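Zastcombe Makers' Help > Robot arms > Setup and calibration

Arm in simulator stops short of the table after changing the gripper

Asked by Simin Mohammadi
4 answers hidden, 3 shown

I look after one arm at the Tresham workshop. It has a two-finger gripper and sits behind a white table. Before we change anything on the real cell we try it in the simulator first, using a copy of the room that Abimbola Ekwueme built for us last December.

We have swapped the old gripper for a longer one. I put the new model on the wrist in the simulator and left everything else alone. Since then the pick moves come out wrong. When I send the arm to a point on the tabletop it plans as if the fingers were shorter than they are, and the fingertips finish below the surface. If I switch collision checking on, the planner gives up and reports no path, even for points that worked before.

Things I have tried:

Restarting the simulator and reloading the room.
Setting the joints back to the home position by hand.
Raising the table height in the room file. The arm then stopped in the right place over the table but was wrong everywhere else, so I put it back.

The flange to fingertip distance for the old gripper was 238 mm. I don't have a drawing for the new one. Is there a setting I've missed, or do I need to build the arm model again from scratch?

Answer 1
Najjar (accepted by the asker)

You don't need to rebuild anything. Your tool centre point is still the one for the old gripper. Swapping the model changes what is drawn and what is checked for collisions, but in most simulators the tool point is kept in a separate entry and stays where it was. The arm puts the old point on the table and the new fingers carry on past it.

Put the table height back if you haven't already, then go through this in order.

1. Measure the new gripper on the bench with the fingers closed. Go from the face of the wrist flange to the fingertips, and include the adaptor plate if there is one. Don't use the figure from the box, as it may leave the plate out.

2. Open the tool entry for the arm and change the Z offset to your measured length. Leave X and Y at zero unless the gripper is mounted off centre. Save it under a new name so the old one is still there if you go back.

3. Bring the arm down slowly in the simulator, with the gripper pointing straight down, to a spot near the edge of the tabletop. An edge is better than the middle for this because you can look along the surface and see whether the tip meets it. Keep away from any props. In the room I use for this the bowl stays on the right half of the table and I check at the far left, with nothing clearly held in the fingers.

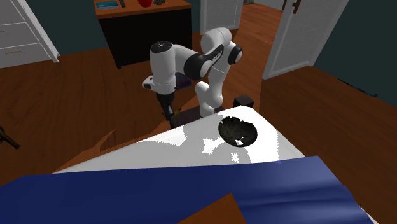 4. Read the tool position from the panel and compare it with the table height in the room file. If they differ by more than a millimetre or so with the tip touching, the offset is still wrong. Correct it by the difference and do it again.

5. Repeat the check at a second point well away from the first. A wrong offset gives the same error at both places. If the error changes from one to the other, the base of the arm is tilted or in the wrong place, and that has to be sorted out before you go on.

6. Turn collision checking back on. If the planner still refuses, look at the list of allowed contacts. The new gripper needs to be allowed to touch the last wrist link, as the old one was. Without that the arm is in collision with itself before it moves.

Then copy the offset to the real controller and update the payload as well. People often forget the payload. The simulator won't care, but the real arm will sag a little or trip its force limit with a heavier tool.

Comment from Simin Mohammadi: Thank you. With the adaptor it measures 391 mm, so I was a long way out. Steps 1 to 5 are done and both points agree. Step 6 was also needed - the wrist contact was missing from the list.

Answer 2
Zorau

Had the same thing. I just moved the base of the arm up until it looked right. Works fine for us, we only do the one pick.

Comment from Najjar: It will work until you tilt the gripper. The offset follows the tool and the base doesn't, so any move that isn't straight down will be wrong. I would change it back.

Answer 3
Abimbola Ekwueme

Agree with the first answer. One thing to add about the Tresham room file. The tool entry is in there twice, once for the planner and once for the viewer, and the viewer copy is the one that draws the small axes at the fingertips. If you change only the planner copy the arm will go to the right place but the axes will sit in mid-air partway up the gripper. It does no harm but it is confusing. I'll merge the two when I next have the file open.

Also check the open width of the new fingers. I had the old limit typed straight into the pick routine, near the top, and it won't pick up the new value by itself.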